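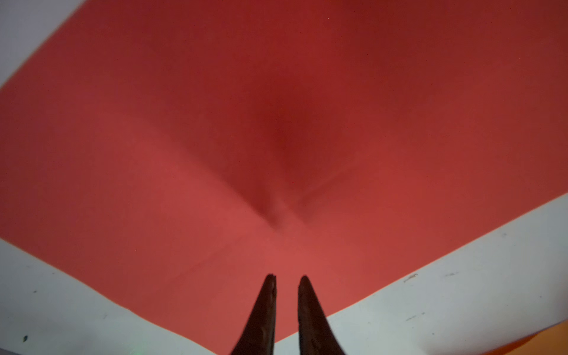

From: Adhiambo Were
To: Zitosus users list
Date: 23 June 2021
Subject: Re: how many flat cloth demos before training?

Rodrigo Bettencourt wrote:
> We've got 14 demos of the fold so far at Murnside and the policy
> just hovers over the corner. Do we need more of the same, or more
> variety? Also, do you flatten the cloth out properly before you
> hit record?

Hi Rodrigo,

More of both, sorry! We're at 3538 episodes here in Dodcombe (that's all the tasks together, the folding is a smaller slice) and ours hovered like mad until we stopped being so tidy. I used to smooth every piece before each take, and the arm learned to cope with perfectly smooth cloth and nothing else. Now I leave in whatever sag or crease it lands with, turn it to a new angle, and go.

Plain red has been a good colour for us on a white table, easy to tell from the background even when the wrist view goes soft up close. I'd still mix in a pale one early. We didn't, and I'm paying for it now with a whole extra round in July.

A couple of things on the driving side. Come in with the fingers a bit open and slow right down near the corner, but don't stop dead. If you pause to think, it learns the pause (I'd bet that's your hover). And keep your fumbled grabs if you recovered within 5 seconds or so. I tag those separately and Mbwambo's loader picks them up fine if you're on version 2.

Can you send me a few of your episodes, raw, before you trim them? I'd like to see where your approach slows down.

Cheers,
Adhiambo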